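Seven years I've been at Gelteditz, most of them on the returns bench, and I've been meaning to write this since January, when the first arm from Wustmont went in at the end of our row. Some of you have asked how it's going, so make a coffee, this may ramble a bit!

The part I didn't expect was the quiet. We used to talk all shift with our hands going (my thumbs could sort a tray of hardware without me), and now three of us spend the morning checking what the arms have done and typing notes into Trastix. My wrists love it. My head is more tired by lunch, and I miss the chatter. The pay went up a little, I'll say that, and two of the older folks asked for the training before I did, which made me feel very silly for dragging my feet.
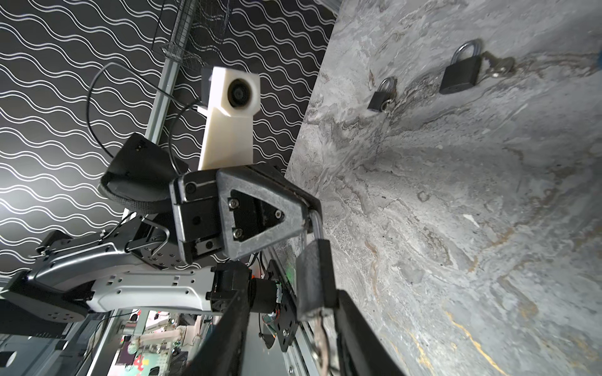

My own worry, back when the notice went up, was that I'd have nothing left that I was good at. But so much of what I do now is knowing how things like to be held. A padlock gripped by its shackle, with a bunch of keys dangling underneath, is an awkward weight, and I learned that with my fingers long before there was a gripper to teach. So I get asked, and I like being asked. I go back on at six tomorrow, and I still bring my own cushion.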